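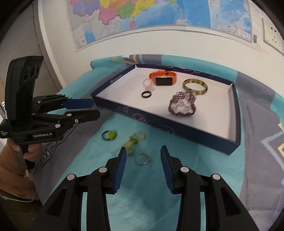 Five in the box, three still on the cloth. The beaded one is bottom right in the box.

Storing bracelets in a shallow box: does anyone do this long term?

Posted by plirkby_jo, September 6, 2025

I've been sorting out my bracelets and bangles, which until now lived in a drawer in one big knot. I had an open box going spare, dark navy outside and white inside, and I've started laying things in it flat. So far it holds the orange smart band, a gold-coloured bangle, the big purple and maroon beaded bracelet, a black ring and a thin pink loop with a charm on it.

The ones on the cloth are those I can't decide about. There's a dark loop with a round yellow-green ornament, a yellow-gold beaded one with a green cluster and a pendant, and a thin silver one.

What I want to know is whether an open box works over months, or whether it all ends up in a heap again. I don't want to spend a lot. I looked at a proper jewellery cabinet and it was 1,115 kroner before delivery, for something that would hold ten times what I own.

Reply from Anness
I did it for two years with a chocolate box. It works as long as the box stays where it is. The moment you pick it up to dust under it, everything slides to one end. Put some felt in the bottom. You can cut it with kitchen scissors.

Reply from harbour_lane
Take the smart band out. It isn't jewellery, it needs charging, so you will be in and out of that box every couple of days and pushing the rest about. Mine lives on the shelf next to the charger.

Reply from plirkby_jo
Fair point about the charging. I put it in because it goes on my wrist like the rest, but I can see it would be a nuisance.

Reply from Chege
I disagree with harbour_lane. I keep my watch in with my bracelets and it is the only reason I remember to wear any of them. If they are in a separate place I walk straight past. Put it at the back, strap done up so it doesn't flop open, as you have it. Then you can lift it out without touching the others.

Reply from harbour_lane
You can, until you're in a hurry. I scratched a watch face on a metal bangle that way. I would at least not have it next to the gold one.

Reply from Chege
Then swap the bangle with the pink loop. Takes two seconds.

Reply from Poul Eskildsen
I repaired costume jewellery for a market stall for a good while, so a few things from that side.

Beaded bracelets should lie flat and not be hung up. If yours is on elastic, hanging stretches it, and a heavy one goes first. Yours looks bulky, so a box is the right place for it. I would give it more room, though. It is nearly touching the bangle, and beads get chipped by metal edges more often than by being dropped.

For the yellow-gold one with the pendant, lay the pendant out straight and don't fold it back over the beads. If the pendant hangs from a small jump ring, look at the ring now and then. They open up slowly. A packet of 200 jump rings is cheap and lasts a lifetime unless you take up repairs.

Silver goes in its own small bag if it is real silver. If it is plated, it matters less.

Reply from plirkby_jo
Thank you, that's useful. I don't know if the silver one is real. There is no mark on it that I can find. The beaded one is on elastic, yes, and it is already a bit looser than it was in June.

Reply from Poul Eskildsen
Then restring it before it breaks. Use 0.8 mm elastic if it fits through the holes twice. Do it over a tray with a cloth in it.

Reply from mossy_gate
Am I the only one who would just hang everything on hooks? I have a strip of hooks inside the wardrobe door and I can see the lot at once. Boxes end up with other boxes on top of them.

Reply from Anness
Hooks are fine for chains. Bangles on hooks rattle every time you open the door. I lived with that in my last flat and took them down after a month.

Reply from mossy_gate
Mine don't rattle. Perhaps your door was badly hung.

Reply from Anness
It was a sliding door.

Reply from tilda_w
If you want dividers, Hudberg do a plain drawer tray you can cut to size with a craft knife. I paid 200 kroner for mine. It was slightly too tall for my drawer so measure first. For a shallow box like yours I think you would have to trim it down, and the cut edge is a bit rough.

Reply from Chege
Or cut strips from a cereal packet and slot them together. Free, and if you get the spacing wrong you eat more cereal.

Reply from plirkby_jo
I think I'll try the card first and see if I get on with it. Plan for now: felt in the bottom, pink loop and bangle swapped round, silver one in a little bag. The smart band stays in for a fortnight as a trial.

The dark one with the round ornament I might give to my niece. She has asked for it more than once and I hardly wear it.

Reply from harbour_lane
Let us know about the smart band. I give it a week.

Reply from mossy_gate
Does the box have a lid? If it's open to the air you will be dusting beads, and that is a horrible job.

Reply from plirkby_jo
What I've got them in is probably the lid, going by the printing on the side. The other half is in the cupboard with batteries in it. I'll see if it fits over the top.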